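Stop Testing Grippers on Empty Tables

I have now spent 3 weeks going back and forth between two handheld grippers, the Trallham and the Mevunow, and I have an opinion that is going to annoy people who write spec sheets. The bench numbers told me almost nothing about which one I'd want to use all day.

On the bench it was easy. I had foam blocks, a gray mat, good overhead light and a stack of plastic cups, and I ran 500 grasps with each tool. The Trallham got 474 of them clean. The Mevunow was a little behind, and if I'd stopped there I would have written a very confident email telling Hidayah Tjoa to order the Trallham and be done with it. She was the one who wrote back and asked, pretty reasonably, when I had last seen a mat like that in a house.

So I went and did bedrooms. Beds especially, which I'd been putting off (I don't love folding my own laundry, never mind doing it with a claw). And wow, did my ranking get messy in a hurry. 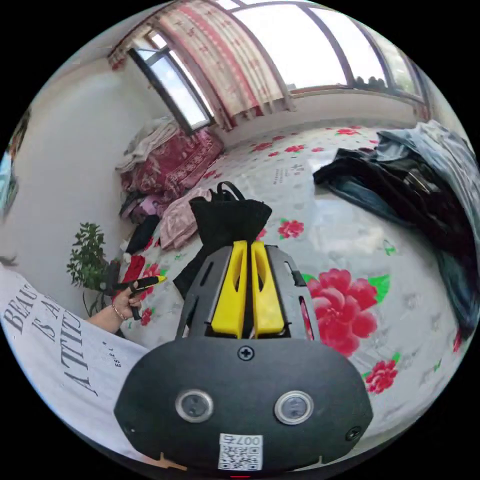 What I care about in a gripper is how it behaves when the thing you want is soft and sitting on something else soft. A cup has an edge. A sleeve has about nine of them and most are lying to you. I used to think of the background as decoration, something for the vision people to worry about, and then you try going after a black bag on a sheet covered in red roses, with a heap of dark clothes off to one side and daylight pouring in through the windows. The bag's handle is a nice easy loop, a gift really! Dark jacket against dark whatever-is-under-it is a much meaner problem, and I'd take one afternoon of that over another thousand foam blocks.

Fingers matter a lot more here too. I've come around to bright ones, and I was a skeptic. Black fingers look sharp in a catalog, but when I'm going through footage at the end of the day I want to know where the tips are without squinting. A long cutout in the finger is something else I'd look for now. It gives cloth somewhere to bulge, or at least that's my theory, and Hidayah thinks I'm making it up.

Then there's weight. The Trallham is the heavier of the two, and you don't feel it in 10 minutes of cups. You feel it by mid-morning when you've been leaning over a mattress with your arm out. My grasps got sloppy, and that sloppiness goes straight into the data. No chart I've seen has a line for "person holding it is tired."

Am I saying throw out the bench? No, I still run it first, and it caught a sticky trigger on the Mevunow that would have driven me nuts. But I'd like vendors to publish a bed test next to the cup test, same sheet, same pile, window open to the sun. Until they do, I'm going with the Mevunow for bedrooms and keeping the Trallham for kitchens, and we'll see in February if Hidayah still agrees with me.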